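We use cookies to improve your reading experience. Accept | Manage settings
Published in March by the Praslow Shared Workshop group

4.2 Wrist camera and transparent parts

The arm was assembled on a bench in the Praslow workshop from a Trekska kit, with the stock wrist replaced by a printed one. The new wrist carries a small camera beside the fingers. Its view is the only visual input to the grasping program; no overhead camera was fitted. The bench was covered with dark gray cloth, which cut the glare we had seen on bare metal.

Opaque parts gave little trouble. Over 80 attempts with blocks and printed brackets, the arm missed 2. Clear containers were harder. The program looks for a closed outline, and with a clear wall it often settles on the contents instead. Figure 6 shows such a container from the wrist, with coiled black wire and white material inside. The lower rim reflects a bright arc, while the wall above it lets the contents through.
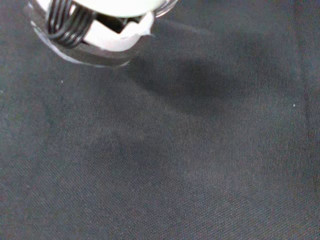
Figure 6. Clear round container on gray cloth, wrist camera view.

One reader of the draft objected that the rim should have been enough: a bright arc against dark cloth is the easiest edge a program could ask for, and fitting a circle to it would do away with the training step. We tried this. The fit worked when the rim was well lit, but the shadow of the arm moves with the wrist, and in 20 trials the circle jumped whenever the shadow crossed the highlight.

We therefore kept the learned outline and added the circle fit as a check. If the two centers disagree, the wrist backs off and looks again. Training used some 2000 wrist images, labeled by hand in the Tveit tool over several evenings. Exposure was locked after the first batch, as automatic exposure washed out pale lids.

The finger pads were also changed. The original Kernska rubber gripped well but dragged light containers sideways on release. Softer pads cut from foam sheet let go more cleanly and wore out sooner. Pad wear is treated in Section 4.3.

Contact the workshop | Copyright Praslow Shared Workshop | Back to top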